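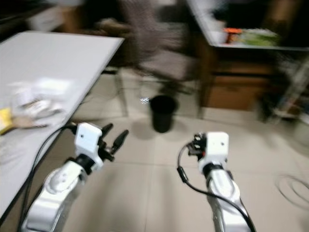 Ekinci, June

Visit to the Trodex open day
Report by Nazmiye Güler and Sinan Yaman

Our class went to the Trodex workshop to see a robot with two arms being taught to clear a table. The demonstration was led by Necati Aksoy, an engineer there. We had read about industrial arms that stand behind fences and repeat one motion all day, and we wanted to see how a robot copes with things that have no fixed shape.

The task sounds simple. Packaging and small parts are left on a table, and the robot has to pick them up one at a time. Mr. Aksoy told us the soft things are the hardest. A carton has flat sides to hold, but bubble wrap folds under the fingers and changes shape with every touch. The fingers are black and covered in small raised bumps, which he said give a better hold on smooth plastic.

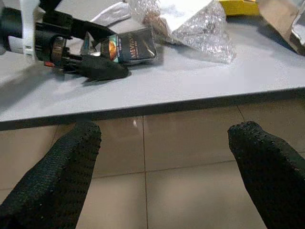 How the robot is taught

A person guides the arms through the task and the robot's movements are recorded together with video. Each run is called an episode. At the time of our visit the team had 1,627 episodes, and Mr. Aksoy said that a new kind of object needs 200 more before they try it without a person. Bad runs are kept too — they are marked and used to check the others.

Sinan asked why the wrists carry cameras when there is already one higher up. The answer was that the arms often block the upper view just when the fingers close on something. The wrist view shows that last part, but very little of the room.

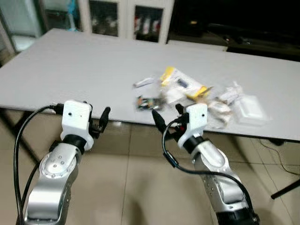

Figure 3. Both grippers at the table, with small packaged items.

What we noted

The cables need slack for the wrists to turn, and planning their path took the team longer than we expected. Perihan Saraç asked about speed. A person is still much faster at this job, and Mr. Aksoy did not give a date for when that might change. For our own project we will start with boxes only and leave bags until later.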